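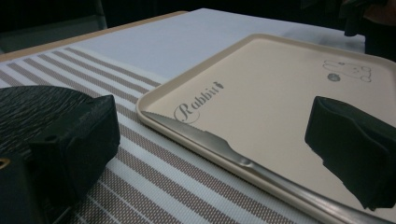
項目21 盆

ニーロ・ハルユは目録の項目21に「盆、長方形、角丸、ベージュ」と記入した。縁は全周にわたって立ち上がっている。内面には灰色の筆記体で「Rabbit」とあり、離れた位置に線画の兎がいる。材質欄には「樹脂」と書いた。

目録の様式はバルターノ社のもので、一品目につき五つの欄がある。名称、材質、状態、所在、備考。備考欄の上限は80字で、超過分は印刷時に切り捨てられる。バルターノの手引きには、備考欄に感想を書かないこと、とある。ハルユはこの規則に不満を持ったことがなかった。

家の持ち主だったエテネシュ・ジェマルは十二月に施設へ移った。食器は親族が引き取り、残りはニガトゥ通りの倉庫に入る。倉庫側は品目ごとに番号札を要求し、札のない品は受け付けない。盆の札は884番になった。

状態欄で手が止まった。選択肢は「良」「可」「不可」で、盆は「良」でよい。問題は、内側の奥の縁に沿って細長いカトラリーが一本置かれていることだった。ナイフとして別項目を立てるべきか、盆の付属品とするべきか。手引きの該当箇所は「容器と内容物は分離して記載する」としている。ただし盆が容器に当たるかどうかの定義はない。 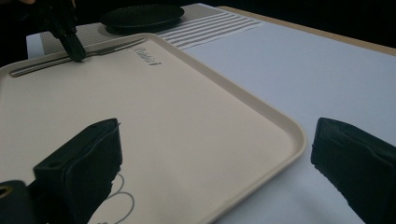
分ける必要はない、とレムレム・アイエレは電話で言った。伯母は毎朝その位置にナイフを置いた。パンを切らない日も置いた。別の札を付ければ別の箱に入り、別の箱に入れば次に並ぶことはないだろう。そういう趣旨のことを、彼女は平坦な声で述べた。

ハルユは根拠となる書面の有無を尋ねた。書面はなかった。代わりに彼女は寸法を言った。盆の縁から指一本分。柄は左。子供の頃、食卓の準備を任されていて、違えると直されたという。

「指というのは、どなたの指ですか」

「伯母のです」

彼は「指一本分(所有者の指)」と下書きに書き、単位として成立しないので消した。

倉庫の保管料は一箱ごとに2,000と決まっている。分離すれば緩衝材の区分も変わり、箱が増える可能性がある。費用の面からも一体とする処理に不合理はない。彼はその旨を計算用紙に書き、自分がすでに結論を出したあとで計算していることに気づいたが、計算自体は正しかったので残した。

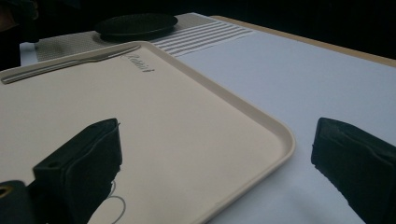

午後四時、彼は項目21の名称を「盆、および同所のナイフ」に改めた。所在欄は「食卓」。備考欄には次のように入力した。

「ナイフは盆の内側、奥の縁に沿わせて置く。柄は左。間隔は指一本分。梱包時は分離可。開梱時に復元のこと。」

字数を確認した。上限内だった。

送信から一時間ほどで、倉庫の受付担当エルダナ・デミシエから照会が届いた。間隔の単位が不明、ミリで再提出されたい、とのことだった。ハルユは定規を持って食卓に戻った。縁とナイフの間に自分の人差し指を近づけ、それから引っ込めた。

返信にはこう書いた。単位は現品のとおり。詳細はアイエレ氏に確認されたい。電話は夕方以降が望ましい。

続いて項目22に移った。名称、ランチョンマット。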